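From: list member, Skamham
To: gape-users
Date: Sep 8, 2022
Subject: Re: Gape two-arm results on cables, first numbers

> Hi all,
>
> We finished the first full round with the Gerier policy on the two-arm
> cable tasks and wanted to share before the write-up goes out in October.
> Training used 200 demonstrations, all collected by hand on the same rig.
> The policy sees both wrist views plus joint positions and nothing else.
> No depth, no overhead camera, no tags on the objects.
>
> On the plug task we got 14 successes out of 20 trials. The baseline,
> same data without the Gerier loss, got 6 out of 20. We think this is
> strong evidence that asking the network to predict where the cable will
> go next teaches it something useful about loose, bendy things. It
> recovers from bad grasps in ways the baseline never does.
>
> We'd like to make this the default recipe in the next Gape release.
> Comments welcome, especially from the Kovville people who have the
> same arms.

Thanks for sending this before it was polished. Most groups don't, and it makes it a lot easier to complain early. So I'm going to complain.

First the numbers. 14 against 6 is a real gap and I don't think it's pure luck. But it is one trained network against one trained network. We have retrained the plain baseline here in Skamham with nothing changed but the seed and watched the score move by more than I'd like to admit on a public list. Please train each one at least a few more times and show every run, including the ugly ones. If the gap holds I'll stop bringing it up.

Second, who reset the objects between trials, and did that person know which policy was about to run? Cables are awful for this. Two layouts that look the same to me can be easy and hopeless depending on which way a loop is leaning. When I lay out a cable for a method I like, I lay it out kindly. I don't mean to. The fix is boring: write down the start layouts ahead of time, take a picture of each from the wrist camera, match the cable to the picture as well as you can, and flip a coin for which policy goes first on each one.

Third, "success." Your message doesn't say what counts. With a plug block on a power strip there are at least four end states I would argue over: prongs fully in, prongs partly in, block resting on the sockets and looking right from above, and block in but the strip dragged halfway across the floor along the way. A wrist view can't separate the first two very well, and I wouldn't trust a person standing behind the arms to do it either. Tug on it afterward with a fixed force and write down whether it came out. Do the same for the USB end if you are scoring that. Getting a gripper close to the port doesn't count in my book.

Now the part I really doubt, which is the explanation. You say the extra loss teaches the network about bendy things. Maybe. Here is a duller story that fits the same numbers. The Gerier loss forces the network to keep track of colored strands across time, and in a setup where each cable has its own color, that's a very good way to find the plug. It follows the teal one to the device or the peach one to the loose end. No understanding of how a cable moves is needed for that, only a habit of following a color. I'm not saying that is useless, but it isn't what the title of your draft claims.

You can test this in an afternoon. Swap in black cables, all of them the same thickness, and run both policies again. Then put the colored ones back and change the floor. A patterned gray floor with white veins has thin bright lines running all over it, and I would want to know if either network has been using those lines to tell where it is. We were caught by this once with a wood grain tabletop. The policy looked brilliant until we turned the table end for end.

And the recovery claim. "In ways the baseline never does" is a strong thing to say when the baseline fails most of its trials early. It gets fewer chances to recover, so of course you see fewer recoveries. Count recoveries per bad grasp, not per trial, and use the same definition of a bad grasp for both. My guess is the difference shrinks by roughly half, and I'd be glad to be wrong.

On making it the default in Gape: please don't, not yet. Put it behind a flag. Some of us only do rigid parts and would be paying the extra training time for nothing. Kovville should run it on their arms with their own mess on the floor before anyone changes a default, and I would like them to do it from the written recipe, without anyone from your side helping on the phone.

One more question about the inputs. With only the two wrist views, an arm that moves in close blocks most of what the other one could use. One finger over the power button on the disc, the other arm parked right above the plug block, and neither camera has a decent look at the prongs.

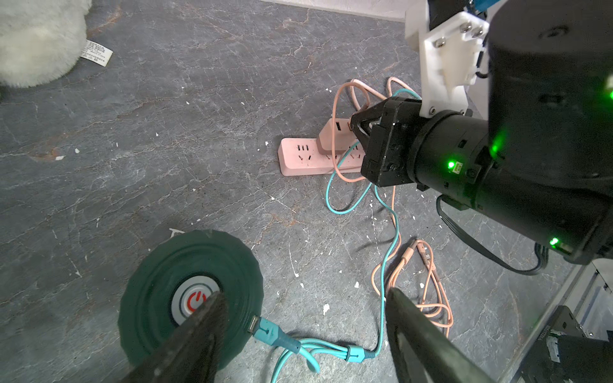

So what is the policy going on during the last bit of the push? If it's joint positions and habit, then a strip moved a little sideways after the approach should break it every time. Try that one first, before the black cables. It needs no retraining, and I'd trust the result more than another 20 trials of the same thing. If you can post the raw trial videos, failures included, I'll score them here without knowing which policy is which and send you my sheet.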